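Moving my desk out of the bedroom

December 17, 2018

In October I stopped working in the bedroom and moved everything to the kitchen end of the apartment. I have been there long enough now to write down how it went.

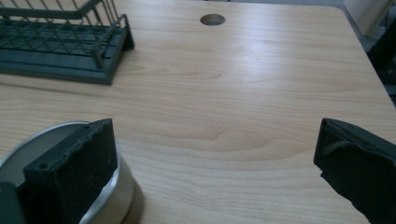
A reader who commented on my last post wrote that working near a kitchen is a mistake, that she gained weight and lost her mornings, and that I would be back in the bedroom by New Year. She may be right about some of it. I do eat more toast. The mornings have been fine so far.

For anyone new, I do bookkeeping from home for small businesses. My biggest client is Bodik, a flooring company with two showrooms, and most of the rest are one-person shops. The work is receipts, bank statements, payroll and a lot of email. It does not need much space. For years it lived on a narrow desk at the foot of the bed, and the trouble was that I could see it when I was lying down. If a payroll run was due the next day, I would look over at the folders and start thinking about it at eleven at night.

I looked into renting a desk first. Trinusero, the shared office over by the train station, wanted 313 dollars a month for a fixed spot, plus extra for a locker. I went for a trial day. The chairs were good and the coffee was bad, and the man next to me took his calls on speaker. The drive was 25 minutes each way with parking. I decided I could put up with my own apartment for less than that.

The first week was messy. I had not thought about outlets. The only free one on that side was already feeding the toaster, and I ended up running a cord along the baseboard and taping it down. I also learned that the internet is weaker there. The signal has to go through the bathroom wall, and video calls would freeze when anyone had a lot of windows open. I bought a longer cable for 55 dollars, more than I wanted to pay, and calls have been steady ever since.

Noise was the other thing. The bedroom looks onto the back lot, where not much happens. The kitchen side faces Magyar Street, and the buses start early. I tried earplugs and didn't like them. After a couple of weeks I stopped hearing the buses, apart from one with bad brakes that comes by a little before eight.

What I like best is the end of the day. I finish at 5, the laptop goes into a drawer, and the folders go back in the hall closet. In the bedroom I never put anything away, so there was no real end to it. Putting things in a drawer takes two minutes and I have kept it up nearly every day. The exceptions were during the Bodik year-end count, when I left it all out until the job was finished.

Paper has been harder to deal with. I keep client records for several years, and when I emptied the old desk I guessed there were over 4000 sheets in it, most of them copies of things I already had as files. I scanned what was missing using Tusitz, a scanning program I have had on the laptop for ages and never opened. It is slow and it names every file with a string of numbers, but it reads faded receipts better than the one I used before. The shredding took me three evenings. I kept one box.

The bedroom now has a chair where the desk was. I have not decided what to do with the rest of the corner. I sleep a bit better, though I also quit drinking coffee after lunch in the same month, so I can't say which one did it.

Tax season will be the real test. From January on I usually have several sets of books open at once, and I'm not sure the drawer will be big enough. I may have to buy a rolling cart. If anyone has one that fits under a standard counter and doesn't wobble, leave the model in the comments.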